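The Other Chair in the Room

By Hanna Rutkowska

My grandmother kept a chair by the back door that was never, in all the years I visited her, sat in for longer than it takes to pull on a boot. It held the mail, a folded apron, sometimes a bowl of plums with a plate on top to keep the wasps away, and if you moved any of it she would come along a few minutes later and move it back. I have been thinking about that chair a great deal this spring, mostly because I have one of my own now, and I seem to be turning into her.

Mine is black, bought secondhand in Branow from a man who was emptying out a music school, and it lives opposite my desk chair, close enough that I can reach it without getting up. It was meant for guests. I do get guests, and they do sit in it, but only after I've carried off the sweaters. The rest of the time it is a table, a shelf, a coat rack and a place to prop my feet, and I've come to believe that almost every home and workplace has a chair like it.

Ilaria Russo, who has been mending and reselling chairs in Orville for long enough to have strong feelings about glue, laughed when I brought this up. She told me she can spot the second chair in any batch that comes through her door. The back is nearly perfect and the front of the seat has hardly a mark on it, but there will be a pale ring where somebody stood a mug every morning, or a row of little scratches from a toolbox, and if it has arms, one of them will be rubbed shiny by the strap of a bag. "People apologize for it," she said. "They tell me it was never used. I tell them it worked harder than the good one!"

What makes a seat so tempting as a work surface, I think, is the height. A dining table is fine when you're standing, or when you're sitting up properly with your elbows where your mother wanted them, but when you're bent forward with your forearms out, a chair seat comes to meet you just about where your hands already are. I've shelled peas over one, wrapped presents on one and rewired a lamp on one (badly, and Hubert from downstairs had to do it over). You look down and there is the job, with your own shoes peeking out underneath.

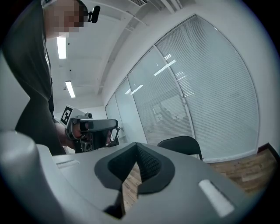
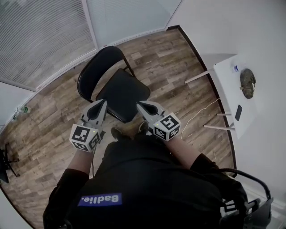
In the second picture, a black chair on a wood-patterned floor.

Black is a surprisingly practical color for all this, by the way. I would have told you the opposite before I owned one, because I was thinking of dust and cat hair, and yes, you'll see every bit of both. But put a white button on a black seat, or a pale screw, or the needle you were sure had gone down the back of the radiator, and there it is. When I went to see Bogumił Cieślak, who repairs clocks and accordions in the front half of his apartment, he had thrown a black towel over the seat of a perfectly nice oak chair for exactly that reason, and he was very proud of the towel.

The floor matters more than I expected, too. A patterned one is kind to crumbs and cruel to anything small and brown, and a chair that slides a little when you lean on it is a menace. Bogumił glues felt under the feet of his sitting chair and rubber under the feet of the other one, so that the first moves and the second stays where it's put. I went home and did the same that evening, with a packet of rubber pads that had been in a drawer through 2 house moves, and I'm sorry I waited. Four pads, one for each foot, and the scraping noise that used to bring a knock on the ceiling has stopped.

If you're looking for a chair to do this sort of duty, Ilaria's advice is to turn it over before you admire it. She wants a seat that's flat or close to it, no higher at the front than your own knees when you're sitting, and with joints that don't complain when you press down on one corner. A low back is handy if you like to work from behind. She sold me a second black one for 80, a bit narrower than mine, and then spent half an hour explaining why I ought to leave the mug ring alone.

I have left it alone. It's by the back door at the moment, holding the mail and a pair of gardening gloves, and my neighbor Huia has already asked me twice whether she might sit down.

Ilaria Russo's workshop is on Wasilewska in Orville and takes in repairs until the end of July.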